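Palesa Shezi tests grippers, and she has done it long enough to dislike most of the words that sellers use about them. "Adaptive, I don't know what it means," she says, when I ask about the two end tools she compared this spring for Avmont. "I know what it means that the candle is bent."

The candle is part of her cake test. Two arms share one table, and the small cake has to be decorated and its candles lit. She chose this task in May, after the plastic blocks she used before gave good marks to everything.

"A block forgives you. Wax does not forgive, and frosting also not. If the finger comes two millimeters too low, you see it in the cream."

The first candidate was the Dramero, with thick fingers that close to a narrow tip. She ran it for 300 grasps with thin candles, always with the wrist camera recording.
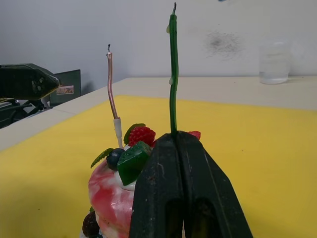

Green candle between the fingertips, beside the cake.

Her opinion of these fingers is mixed. The narrow tip is good for reaching between pieces of fruit, she says, but the fingers are wide lower down, and they hide a part of the cake from the wrist camera. For this reason she also records from a second camera, placed higher, and compares the two views after each series.

The second candidate, the Neltska, is slimmer. Her colleague Daithí Horgan wrote the controller settings for both, and he joined our conversation for a while. He thinks that people blame the gripper too often.

"We changed one value, the closing speed, and the number of dropped candles was half," he says. "Same fingers, same camera. So what did we compare before? We compared our own settings."

Shezi agrees with him, although not completely. She kept the closing speed equal for the final series and limited the force to 30 percent on both. Horgan would have tuned each one separately.
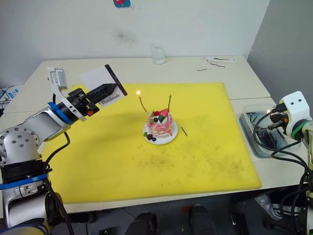

Can the same settings be used on both arms?
Only the speed limits. Force and camera calibration must be set again for each arm, and Horgan plans 125 minutes for this work.

The flat objects were harder than both of them expected. A card or a board has little thickness, so a small error of angle makes the jaws touch with one corner first, and then the object turns. Shezi looked at the wrist recordings slowly, one by one, to find the moment when the turning begins. "It is boring work," she says, "but I don't trust a success rate if I did not look at the failures."
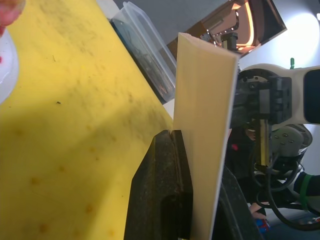
Cream-colored board held upright, seen from the wrist camera.

In total she has 1,094 recorded grasps, and she has not chosen a winner. For candles she prefers the Dramero. For flat things she would take the Neltska, if the maker could offer a softer pad. She asked for one and is still waiting for the answer.

Horgan wants to repeat everything with the Tierney controller first – it reads the force more often, and he believes the flat objects will profit from it. Shezi wants a second wrist camera, at a lower angle. They have money for one of the two, and when I left they were still discussing it.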